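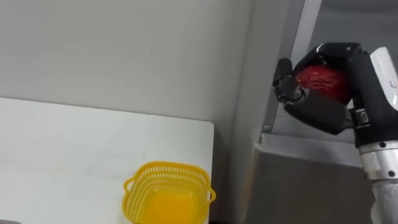
Opening, keep it short. Talk is the report back from the Skumbridge open day, Jaltiswood building, ground floor. Say why I went: we have been asked whether a hand is worth the money over a two-jaw gripper for light handling, and Skumbridge runs one on ordinary household tasks in front of visitors. The task they picked was fruit, a fridge and a basket. Leave the slide up while people sit down. Ask them to look at the thumb, on the left side of the red piece, with the fingers hooked over the top. A lot of the talk comes back to that grip.

**Numbers for the first two minutes**

- 869 visitors signed in over the day (their count, from the desk by the door).
- Each demo group got up to 408 seconds at the bench. Say "just under seven minutes."
- The arm and hand run on a control package called Eteo. Say the name once, spell it, move on.
- I watched 2 groups go through, then stayed for the questions.

**The layout**

White table against the wall, gray fridge next to it, arm coming in from the right. The table stays put and so does the fridge. The guide was clear that they hadn't tried it with the two swapped. If someone asks about mobile bases, the answer is that I didn't see one and can't comment.
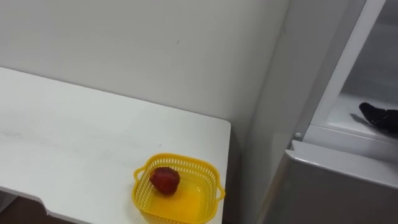
*Slide 2. Hand at the upper compartment of the fridge, one strawberry in the basket.*

Talk about the reach. The shelf is higher than the basket, so every piece has to come out and then down. The guide said the fridge was the part they spent longest on, more than the grasping. The opening has a frame on the left side, and the hand is wide compared with a two-jaw gripper. Point to the left edge of the opening when saying this.

Pause here. People from the packing side will want to ask about clearance. We measured nothing on the day. The guide offered to send the shelf dimensions and I'll pass them on when they come.

**The basket**

Yellow plastic, perforated sides, two handles. It is a plain basket with nothing special about it for the robot that I could see. I asked if the position was fixed. Answer: it goes near the front corner of the table, placed by eye, and Eteo works out the rest. I'd like to see that tested properly before we repeat it to anyone upstairs. 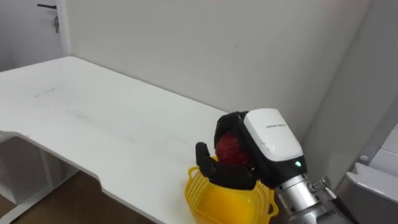 *Slide 3. Placing: fingers down in the basket, fruit still held.*

Main point for this slide is release height. The fruit is partly inside the basket and the hand is still closed on it. Compare with our own cell at Rengifo, which lets go from above the rim. For boxed parts we get away with it. For fruit we wouldn't.

Also mention the green light on the hand. Somebody in my group asked what it meant and the guide said "powered and listening." I don't know what other colors there are. Skip this if short on time.

Cable: black, runs down beside the wrist from a small spring fitting. Our maintenance people should look at this one. Cable wear at the wrist is our most common stop.

**Size range**

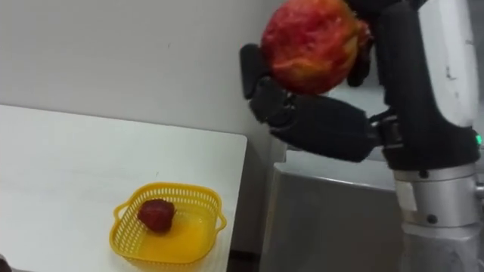
*Slide 4. Large fruit in the hand, small one in the basket below.*

Let them look at the two sizes. The big one is held from underneath and from both sides, and the small one in the basket would fit in a corner of that palm. The same hand does both jobs with no tool change. With our grippers that is a jaw swap and a restart.

What I didn't get from the day:

- cycle time per piece
- bruising, or any check on the fruit afterward
- what the hand costs on its own, without the arm

The claim on the poster was 2000 grasps between services. Read it out as a poster claim. I asked what counts as a grasp and the guide wasn't sure.

**Close**

Ask for a decision on one thing only: do we send two people back in April with our own parts. Skumbridge said yes to visitors bringing samples if they fit in the fridge or on the table. Part list would be the small housings, the caps, and one of the awkward bags.

Then questions. Go back to slide 3 if the cable comes up.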